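코듀로이 바지, 접어서 보관해도 되나요? 접힌 자리가 하얗게 됩니다

생활 > 의류 관리 > 접기·보관
작성자 Yufang Zeng
2026년 4월 10일 금요일
조회 2308

안녕하세요. 옷장을 줄이면서 바지를 전부 접어서 서랍에 넣기로 했습니다. 면바지나 청바지는 별문제가 없는데 코듀로이 바지가 골치입니다.

지금 가지고 있는 코듀로이는 네 벌입니다. 남색 하나, 갈색 둘, 짙은 녹색 하나. 전부 골이 가는 편이고 녹색만 골이 좀 굵습니다. 작년 겨울까지는 행거에 걸어 두었는데 이사하면서 행거를 버렸고, 지금은 Joubert 3단 서랍장 하나로 버티고 있습니다. 서랍 안쪽 높이가 낮아서 바지를 반으로 접고 또 반으로 접으면 두 벌만 겹쳐도 서랍이 잘 안 닫힙니다. 그래서 세워서 넣는 방법으로 바꿨는데, 이렇게 하려면 여러 번 접어야 합니다.

문제는 다음과 같습니다.

첫째, 두 달쯤 넣어 두었다가 꺼내면 접힌 선을 따라 색이 옅어 보입니다. 특히 남색이 심합니다. 골이 눌려서 그렇게 보이는 건지 정말 색이 빠진 건지 모르겠습니다. 손으로 쓸어 보면 조금 나아지는 것 같기도 하고 그대로인 것 같기도 합니다.

둘째, 접는 순서입니다. 다리를 포개서 길게 만든 다음 접는 방법이 있고, 바지를 펼쳐 놓은 채로 한쪽 다리씩 위로 접어 올리는 방법이 있다고 들었습니다. 코듀로이에는 어느 쪽이 나은가요? 저는 지금까지 앞의 방법만 썼는데 무릎 근처에 두꺼운 선이 생깁니다.

셋째, 다림질로 선을 없앨 수 있는지요. 집에 있는 스팀다리미는 Flisetti 제품이고 물통이 200ml라서 바지 한 벌 하고 나면 물을 다시 채워야 합니다. 한 번 눌러서 다렸다가 골이 반들반들해진 적이 있어서 겁이 납니다.

행거를 다시 사는 것은 일단 생각하지 않고 있습니다. 방이 좁습니다. 서랍 보관을 전제로 답해 주시면 감사하겠습니다.

서랍 안쪽 치수를 물어보실 것 같아서 미리 적습니다. 폭 60cm이고 깊이는 그보다 조금 짧습니다. 높이는 자를 넣기가 애매해서 못 쟀는데, 손을 세워서 넣으면 손끝이 윗판에 닿습니다.

골무

걸어 두세요. 코듀로이는 원래 거는 옷입니다.

행거 싫으면 문 뒤에 거는 고리 같은 것도 있습니다. 바지걸이 하나에 네 벌 거는 것도 팔고요.

└ Yufang Zeng: 답변 감사합니다. 문 뒤에는 이미 가방이 걸려 있어서 서랍으로 해결하고 싶습니다.

└ 골무: 그럼 가방을 서랍에 넣으시면 되겠네요.

수선집둘째

세탁소 겸 수선집에서 6년 일했습니다. 코듀로이 바지는 겨울마다 많이 만졌습니다. 물어보신 순서대로 적습니다.

색이 옅어 보이는 것

두 가지가 섞여 있을 겁니다. 코듀로이는 골마다 짧은 털이 서 있는 원단이라 털이 누우면 빛을 다르게 받아서 옅게 보입니다. 이건 되돌릴 수 있습니다. 다른 하나는 마찰로 털 끝이 닳은 것입니다. 엉덩이, 무릎, 주머니 가장자리, 밑단에서 먼저 보이고, 이건 되돌릴 수 없습니다. 남색처럼 진한 색은 둘 다 더 잘 보입니다.

구별하는 방법은 간단합니다. 옅어진 부분에 스팀을 쐬고 부드러운 옷솔로 골 방향을 따라 빗어 보세요. 마르고 나서 색이 돌아오면 눌린 것이고, 그대로면 닳은 것입니다. 솔은 돼지털처럼 뻣뻣한 것 말고 칫솔 정도로 부드러운 것을 쓰세요. 가로로 문지르면 안 됩니다.

접힌 선을 따라 닳는 경우도 있기는 합니다. 서랍이 꽉 차서 넣고 뺄 때마다 접힌 모서리가 서랍 벽이나 옆 옷에 쓸리는 집이 그렇습니다. 서랍이 잘 안 닫힌다고 하셨으니 이쪽도 의심해 볼 만합니다.

접는 순서

다리를 포개서 접으면 원단이 두 겹씩 같이 꺾입니다. 바깥쪽 겹은 당겨지고 안쪽 겹은 눌려서 선이 굵게 남습니다. 무릎 근처에 두꺼운 선이 생긴다는 게 그것입니다. 얇은 면바지는 티가 덜 나는데 코듀로이는 두꺼워서 잘 보입니다.

한쪽 다리씩 접어 올리는 방법은 꺾이는 두께가 절반입니다. 대신 접는 횟수가 많고 모양이 예쁘지 않습니다. 저는 코듀로이에는 이쪽을 권합니다. 방법은 이렇습니다.

바지를 엉덩이 쪽이 위로 오게 침대나 넓은 바닥에 폅니다. 책상은 다리가 흘러내려서 불편합니다. 주머니에 든 것을 빼고, 뒷주머니가 말려 있으면 손으로 폅니다. 허리를 양손으로 잡고 살짝 당겨서 밑위 주름을 없앱니다.

왼쪽 다리부터 위로 접어 올려서 엉덩이 위에 얹습니다. 길이가 남으면 지그재그로 겹쳐 가며 접습니다. 이때 세게 누르지 마세요. 접힌 곳이 둥글게 떠 있는 정도가 맞습니다. 밑단은 맨 위에 오게 둡니다.
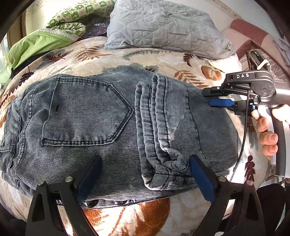

오른쪽 다리도 같은 식으로 올리면 됩니다. 두 다리의 접힌 자리를 똑같은 높이에 맞추려고 애쓰지 않아도 됩니다. 조금 어긋나게 두는 편이 두께가 분산됩니다. 마지막에 허리 쪽을 한 번 덮듯이 접고 가운데에서 반으로 접으면 서랍에 세울 수 있는 덩어리가 됩니다. 밑단이 말려 있으면 이 단계 전에 펴 주세요. 말린 채로 몇 달 두면 밑단에 선이 하나 더 생깁니다.

그리고 매번 같은 자리를 접지 마세요. 꺼내 입고 다시 넣을 때 손가락 두 마디만큼 위치를 옮기면 됩니다. 저는 이 습관 하나가 접는 방법보다 효과가 컸습니다.

접는 자리에 얇은 수건이나 헌 티셔츠를 말아서 끼우는 방법도 있는데, 서랍이 낮다고 하셔서 공간이 안 나올 것 같습니다. 남색 한 벌만 그렇게 해 보셔도 됩니다.

다림질

다리미 바닥을 원단에 대지 마세요. 반들반들해진 것은 털이 열과 무게로 눌려 붙은 것입니다. 심하지 않으면 스팀과 솔질로 어느 정도 살아납니다.

바지를 뒤집고, 밑에 수건을 두 겹 깔고, 다리미를 손가락 한 마디쯤 띄워서 스팀만 줍니다. 김이 있을 때 손바닥으로 툭툭 쳐서 펴고, 다시 뒤집어서 솔로 빗습니다. 그리고 완전히 마를 때까지 의자 등받이 같은 데 걸쳐 두세요. 덜 마른 것을 서랍에 넣으면 선이 더 깊게 남고 냄새도 납니다. 물통 200ml면 한 벌씩 나눠서 하시면 됩니다. 한꺼번에 네 벌을 할 필요는 없습니다.

서랍 넣는 방법

접힌 등이 위로 오게 세우고, 손이 들어갈 만큼 틈을 남깁니다. 네 벌을 한 서랍에 다 넣지 말고 두 벌씩 나눠서 사이사이에 면 티셔츠 같은 얇은 옷을 세우면 덜 눌립니다. 청바지 옆에는 안 두는 게 좋습니다. 생지 데님이면 물이 옮을 수 있습니다.

한여름에는 어차피 안 입으니까 7월쯤 한 번 꺼내서 하루 걸쳐 두었다가 접는 자리를 바꿔서 다시 넣으세요. 저희 집은 장마 끝나고 합니다.

└ Yufang Zeng: 자세한 답변 정말 감사합니다. 저녁에 남색 바지를 스팀 쐬고 빗어 보았는데 무릎 위쪽 선은 거의 돌아왔고 주머니 아래는 그대로입니다. 닳은 쪽인가 봅니다.

└ 수선집둘째: 네, 주머니 아래는 앉을 때 쓸리는 자리라 그렇습니다. 지갑을 뒷주머니에 넣으시면 더 빨리 닳습니다.

└ Yufang Zeng: 지갑을 넣고 다녔습니다. 굵은 골인 녹색도 똑같이 하면 되나요?

└ 수선집둘째: 똑같이 하시되 접는 횟수를 한 번 줄이세요. 굵은 골은 두꺼워서 여러 번 접으면 덩어리가 벌어집니다. 서랍 높이에 안 맞으면 그것만 맨 위에 눕혀 두세요.

밤고구마104

윗분 답변이 맞고 저는 통 얘기만 보태겠습니다.

서랍 안에 Distavine 칸막이 통을 넣어서 쓰는데 바지가 안 쓰러져서 좋습니다. 부직포로 된 것은 흐물거려서 별로였고 테두리에 심이 들어간 것이 낫습니다. 폭 60cm면 작은 통 세 개가 들어갈 수도 있는데 통 두께 때문에 안 들어갈 수도 있으니 사기 전에 재 보세요. 높이도 꼭 재시고요.

Drilness에서 나온 압축팩에는 코듀로이를 넣지 마세요. 재작년에 넣었다가 봄에 꺼냈는데 전체가 쭈글쭈글했고 세탁을 두 번 해도 엉덩이 쪽 주름이 안 없어졌습니다. 그 바지는 지금 베란다 청소할 때 입습니다.

세탁은 뒤집어서 찬물로 하고 건조기는 안 돌립니다. 먼지가 엄청 붙으니까 수건이랑 같이 빨지 마세요.

└ 골무: 압축팩은 저도 반대입니다.

└ Yufang Zeng: 높이 재 보고 통 알아보겠습니다. 감사합니다.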